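Dralness weir: consultation closes without a decision on the fish pass

2020-10-25 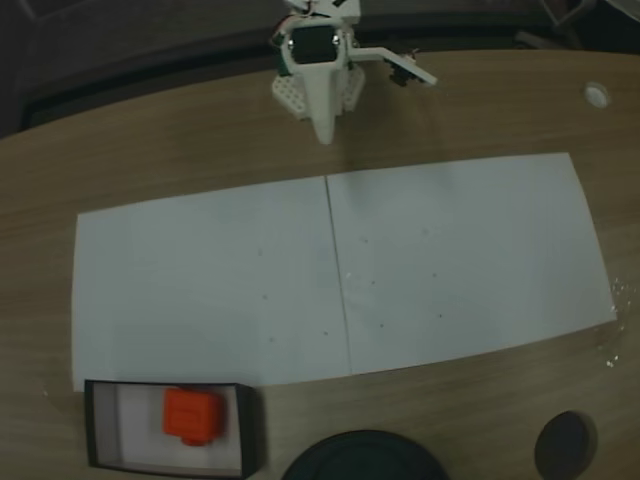 The owners of the Dralness weir have until March to say whether they will pay for a fish pass or take the structure out. The public consultation closed on Friday with 409 written responses, most of them from people living along the lower Eltora.

The weir was built to feed a paper mill that shut 60 years ago. It has had no industrial use in all that time, but it still holds back a pool nearly as long as the village, and it still stops trout and eels from reaching the gravel beds upstream. There are 76 kilometres of river and side streams above it. Very few of them hold any migratory fish today.

Zotard, the company that bought the weir along with the old mill land, has put forward two options. The first is a stepped pass on the left bank, with the crest kept at its present height. The second is full removal over two summers, with the banks regraded as far up as the Kwan footbridge. The company has not said which it prefers. Its own survey found silt behind the weir up to four metres deep in places, and some of it contains metals from the mill years. Whichever option is chosen, that silt will need testing again before any digging starts.

Elżbieta Zalewska, a river ecologist who has worked on the Eltora for most of her career, told the last public meeting that a pass would help strong swimmers and do little for eels. She also said that the pool warms up in July and August, and that a pass would leave this unchanged. Her written response asks for removal, with the silt dug out first and taken off site.

Several farmers upstream disagree. Their pumps draw from the pool, and the intakes would be left dry if the level dropped. They want Zotard to pay for new intakes before work begins, and they want that in writing. The rowing club has asked for the pool to stay as it is.

Flooding came up in many of the responses. The survey says removal would lower flood levels above the weir and make almost no difference below it. Residents of Mill Row have asked to see the figures for their own street, which were left out of the summary. The full report can be read at the library in Dralness during opening hours, and copies of the maps can be ordered at the desk.

The next meeting will be held once the responses have been published. Anyone who wrote in and has not had an acknowledgement should contact the consultation office.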